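Chapter 4
Folding, Sorting and the Flat Surface

I learned to fold on a bed, which I suspect is how most of us learn. You tip the clean washing out on the duvet, you sit down beside it, and an hour later you have a sore back and one neat pile of tea towels. I did it that way for years. When I started keeping notes for the first edition of this book I was still doing it that way, and the notes are full of crossings-out and complaints about my knees.

What changed my mind was a long stay in a rented house in Hostholm, where the bedroom was so small that the bed touched three of its walls. The only decent surface in the place was a big old table downstairs, so down went the washing. Within a fortnight I was folding faster than I ever had – and, stranger still, I was rather enjoying it! The cloth stayed where I put it. Corners met. I could see at a glance what I'd done and what was still waiting.

So this chapter is about the table. We dealt with washing in Chapter 2 and drying in Chapter 3, and I'm going to assume that what you've got in front of you now is clean, dry and in a heap. Almost everybody's is. Cloth doesn't come off a line or out of a machine in a helpful state, and small pieces are the worst of the lot, as they bunch up, roll into one another and hide their own corners.

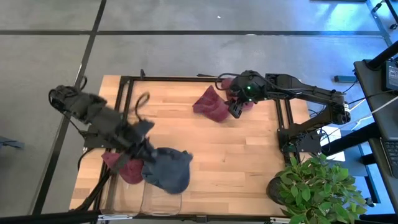 Figure 4.1 Small cloths on a wooden worktop before folding, with a clear container near the edge.

Look at the blue-grey cloth and the maroon one. They're touching, and both are crumpled into mounds, so before any folding can happen somebody has to decide where one piece stops and the next begins. With two different colours that's easy enough. Now imagine the pair of them in the same navy, or a whole basket of white napkins, and you'll see why I spend so long in this chapter on separating. I call it "opening the heap", and it has a section to itself (4.2). Students always want to skip it. Please don't.

The clear container matters too. I'm very fond of see-through boxes for small linen, though they do have a way of vanishing against a pale top, and I've put my elbow in more of them than I'd like to admit. Choose your spot for the box before you begin and leave it there. Mine lives at the front left, because I'm right-handed and I like to fold towards it.

A word about the surface. Bare wood suits me very well for cotton, provided it's smooth and there are no splinters to catch a thread. If yours is rough, put an old sheet over it and pull it tight. Height is more personal. I used to give a measurement here, and so many readers wrote in to tell me it was wrong for them that I've taken it out. Stand at the table, rest your palms on it, and if you're stooping, it's too low.

You'll need a few things for the exercises:

9 small cloths, in at least 2 colours
1 open container, clear if you have one
a table you can leave alone for an afternoon
your folding diary from Chapter 1

The diary is where you'll write down your timings. Mine for September is reproduced at the back of the book, blots and all, and you're welcome to laugh at the first page.

We'll begin with the plain square, go on to the oblong, and leave anything with a hem that's gone wavy until the end of the chapter. Clear your table, tip your cloths out and give them a good muddle with both hands. Section 4.1 starts from there.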